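Secondhand furniture hall in Druderdale gets a reprieve, and I'm thrilled

2023-06-07

Well, it's happening! The big secondhand furniture hall on the Warkum road is staying open, and not just for the summer. I stopped in to drop off a lamp and came home with the news (and, I'm sorry to say, with a footstool). The lease was supposed to run out at the end of the month and the building's owner, Rahimi Properties, has agreed to extend it for another 5 years.

If you've lived in Druderdale for any length of time you've probably bought something there, or tried to talk a relative out of buying something there. I furnished most of my first apartment from it. My couch came from the hall, my kitchen chairs came from the hall, and so did a bookcase that leans so far to the left I keep the heavy cookbooks on the right side to even it out. Still leans. I love it anyway.

The trouble started last winter when word got around that the rent was going up. People at the counter were pretty open about it, and there was a jar by the register with a handwritten note on it. A petition went around too, and over 400 people signed, which is a lot of signatures for a town where you can't get a dozen folks to agree on where the bus should stop. I signed it at the bakery with flour all over the pen.

So what changed? As far as I can tell, a couple of things. Vundero, the moving company out past the grain elevator, is going to rent part of the storage space in back, and that money goes toward the rent. The vans will use the side gate, so the front parking lot stays the way it is, potholes included. And the hall is raising its own prices a little. Delivery inside town goes up by 4 dollars starting in July, and people bringing in really big pieces (wardrobes, pianos, those entertainment centers made for TVs the size of a washing machine) will be asked to call first. I think that's fair. I once watched an upright piano sit by the entrance for an entire spring with a sign on it that said FREE, then FREE PLEASE.

Hours are changing too. The hall will be closed Mondays, and it'll stay open until seven on Thursdays, so those of us who work regular days can get over there without burning a lunch break. The repair bench is coming back as well! That was my favorite part of the place before it shut down. You could bring in a chair with a wobbly leg and for a few bucks somebody would glue and clamp it while you wandered around finding more things you didn't need. There'll be a sign-up sheet at the register, and they're looking for people who know how to do caning. If you have a cane seat with a hole in it, you know how hard it is to find anyone.

I asked whether the upholstery fabric was coming back too and got a shrug, so don't hold your breath on that one. The book room is staying put, and the dishes are moving closer to the front door, which worries me a bit with the number of strollers that come through on a Saturday.

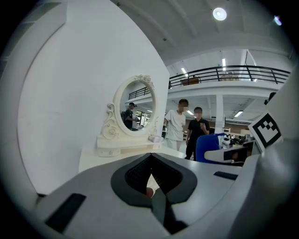

Page 5

Bedroom furniture is the thing to look for right now, if you're in the market. Dressing tables with mirrors used to sit around forever and now they go fast, and I've heard the same from a friend who sells at the flea market in Warkum. She figures it's younger people fixing up their first places. Whatever the cause, if you've got one in your grandmother's spare room, don't paint it before you ask what it's worth. And measure your stairs before you buy one. I did not, and I had to take a window out.

There's going to be a small thank-you day in July, date still to come, with coffee and a drawing. First prize is 100 dollars to spend in the hall. Tickets will be at the register and also at the bakery. Donations are being taken again starting this week, clean and in one piece please, and no mattresses. They really can't take mattresses, so don't leave one by the side gate overnight and hope.

I'll be there Thursday evening, probably looking at lamps.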